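Home falls checks to reach outer Ziltanness towns

Saturday, October 12, 2019
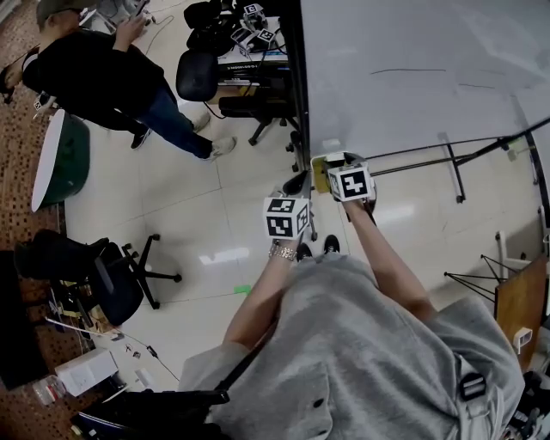 Reaching down toward a small yellow item at the edge of a white table.

Free home safety checks for older residents will be offered across the whole Ziltanness district from next month, after a trial in Senusville was booked out well before it ended.

The checks look at the everyday things that lead to falls at home, such as loose mats, poor lighting, steep back steps and items left on the floor. Each visit takes about 41 minutes and ends with a written list of suggested changes. Residents decide for themselves which ones to make.

The trial began in July and was open to people aged over 70 living in Senusville. A total of 97 homes were visited. The district health service had planned for fewer, and moved a staff member from its Saxena clinic to help clear the waiting list.

According to a summary released by the service, the most common problem was lighting between the bedroom and the toilet. Many homes had a switch at only one end of the hallway, so people were walking part of the way in the dark. Plug-in night lights were recommended in most of these cases.

Bending was another regular topic. A number of residents said they felt dizzy when picking things up from the floor, or had lost their balance while doing it. Visiting staff suggested holding on to a solid piece of furniture, bending at the knees and standing up slowly. People who have had dizzy spells are being told to see their doctor, as some medicines can be a factor.

The summary also asks families to think about where things are kept. Heavy pots stored in bottom cupboards, pet bowls in walkways and shoes left by the back door all came up more than once. Moving often-used items to between hip and shoulder height costs nothing and was the change residents were most willing to make.

Minor work, including grab rails and non-slip strips on steps, was carried out by Ploltik, a local home maintenance firm. The firm will stay on for the wider program. Rails are fitted free for pension card holders, while other residents pay for parts only.

The extended program will cover Senusville, Saxena and the farming areas to the north. Visits will run on weekdays, with 13 places available each week. Two of those will be held for people who have just come home from hospital.

Renters can apply, but will need written permission from their landlord before any rails are fitted. A form for this is included in the booking pack. Permission is not needed for the check itself or for changes that do not involve drilling.

A gentle strength and balance class will start at the Senusville hall at the same time. It is open to anyone over 60, whether or not they have had a home visit. Chairs are provided and participants should wear flat, closed shoes.

Bookings for the home checks open on Monday at the Saxena clinic front desk or by phone during office hours. Family members and carers can book on behalf of a resident, but the resident must be at home for the visit. Those left on the Senusville waiting list do not need to book again and will be contacted by letter.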